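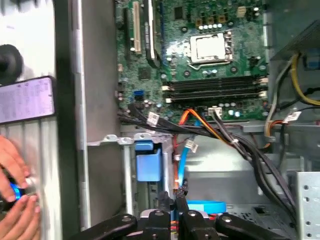 Desktop case open, CPU socket covered, memory slots empty.

Tuesday, bat and ball bench, Goka Stadium project

Exit speed trials for the right-field wall padding continued. The Raris launcher was set at 40 degrees, and 113 balls were fired at the Pirnow panel. Rebound distance was recorded for each. Two readings were discarded after the seam split on a ball.

The panel must complete 300 impacts before it is moved to the outfield. Remaining shots are scheduled for 9:30 tomorrow. Log sheets are in the Urbonaitė binder.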